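Drutcombe Gives Up on the Short Shower, Will Try the Full Sink

Jun 24, 2023

DRUTCOMBE — The town's water department has quietly retired its campaign for the four-minute shower, which for two summers asked residents to bathe to the length of a pop song and which appears to have produced mainly a great many opinions about pop songs. In its place comes a new effort aimed at the kitchen, where the department now believes the savings are. The campaign is called Fill It Once. It asks people to wash dishes in a sink of standing water, the way their grandparents did, and to turn the tap off while they do it.

The town council approved the plan on Tuesday's agenda item for "other business," after the parking discussion and before the second parking discussion. The vote was unanimous, although two members had to be called back in from the hallway.

Under the program, over 1,000 households on the east side of the river will get a free kit in the mail. The kit contains a sink stopper, a dish brush, a sticker for the faucet and a folded leaflet explaining how to wash a plate. An early draft of the leaflet ran to nine pages. The version going to the printer fits on one sheet, and the section on the history of the sponge has been moved to the town website, where anyone who feels its absence can look it up.

The stoppers come from Clandell, the hardware supplier out on the county road, which won the contract by being the only company to bid on it. They are flat rubber disks, meant to cover any drain of ordinary size. The department says they were tested on every sink in the town hall and held water in all but one, which turned out to have a crack in it that had been dripping on the records room for an unknown number of years. A plumber has been scheduled. The records from the affected shelf, mostly dog licenses, are drying on a table near the front desk, and visitors are asked not to straighten them.

Water use in Drutcombe has been a sore subject ever since January, when the main under Ogura Street split and the east side spent the better part of a week boiling whatever came out of the faucet. People filled bathtubs, stockpots and in at least one case a canoe. The department noticed afterward that demand had dropped a good deal further than the repair crews expected, and it set about finding out why. The answer, collected through a survey tucked in with the spring bills, was that people had been washing dishes in a basin. They hadn't enjoyed it, according to the comments, but they had managed, and several wrote in to say that their glasses had come out cleaner. One respondent used the comment box to ask about leaf pickup.
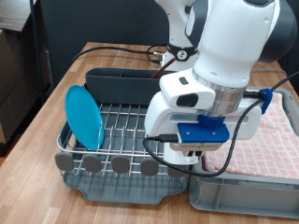
The case for the basin is simple enough. A faucet left running through a family's supper dishes sends most of its water straight down the drain without touching anything. A stoppered sink uses one fill for washing and a smaller one for rinsing. The leaflet suggests starting with glasses, then silverware, then plates, and leaving the greasy pans for the end, when the water is past saving anyway. It recommends scraping first. It recommends letting things air-dry, on the grounds that a dish towel has to be washed too, and that most of them aren't washed as often as their owners believe.

The leaflet also takes a position on soaking. A pan may be soaked, it says, for 30 minutes. A pan that has been in the sink since the night before isn't soaking, it's being avoided. This sentence survived every round of editing and is said to have the strong personal backing of more than one member of the department.

Dishwashers get a paragraph of their own, and it's a careful one. Owners of newer machines will be pleased to read that a full load generally uses less water than washing the same dishes by hand under a running tap. They'll be less pleased by the part about rinsing everything beforehand, which the leaflet calls "washing the dishes twice and letting the machine take the credit." Half loads are discouraged. On the question of how a dishwasher should be loaded, the department declined to take a side, citing the need to keep the program popular in households with more than one adult.

Not everyone is on board. A letter read aloud at the meeting objected to the sticker, which shows a cartoon water drop with its eyebrows raised. The writer said that she already had enough people looking at her in her own kitchen. A second letter, unsigned, asked whether the town planned to apply the same close attention to the fountain in front of the library, which runs day and night and sprays the bench. The council thanked both writers and took up the fountain for 45 minutes without deciding anything, other than that the bench should perhaps be moved. It will be discussed again once somebody has found out who owns the bench.

There's also the matter of money. The kits were paid for with what was left of the shower campaign's budget, which was a fair amount, given that the waterproof timers were returned to the distributor unopened. Kivico, the company that handles the town's meter readings, will track use on the east side through the fall and compare it with the west side, where residents are getting no kit and have already called to ask why. The department explained that a comparison needs a group that isn't receiving anything. The west side replied that it was used to that.

If the numbers look good, the kits will go out across the river as well, possibly with a different drop on the sticker. A version with its eyes closed has been sketched. There's talk, too, of a follow-up on lawn sprinklers, though the department would like to get through one summer before it starts telling people about their grass. Anyone who remembers the hose ordinance will understand the hesitation. It was on the books for less time than it took to print the signs, and the signs are still up in places, faded to the point where they seem to forbid something in a general way.

Early reactions at the grocery store on Ogura Street, where a stack of sample leaflets has been sitting beside the register, were mixed but not hostile. One shopper read the whole thing in line and announced that she'd been doing it that way all her life and would like a refund on her water bill. Another took three copies and said they were for his sons. A third studied the part about pans for a while, put the leaflet back on the stack, and bought a roll of aluminum foil.

The restaurants in town are exempt, having rules of their own about hot water and sanitizing that no leaflet is allowed to meddle with. The church kitchen is not exempt, exactly, but was described at the meeting as "a separate conversation." It has a three-compartment sink, strong traditions, and a supply of dish soap bought in bulk long enough ago that the label has changed twice. The department intends to mail a kit and wait.

Kits should begin arriving in east side mailboxes early next month. Residents whose sinks are too large, too small or too oddly shaped for the stopper can exchange it at the water department's front counter during regular hours. Double sinks get one stopper per household, though a second may be requested in writing. The leaflet can also be picked up at the library, next to the tax forms, or read online, where the full history of the sponge continues on a page of its own.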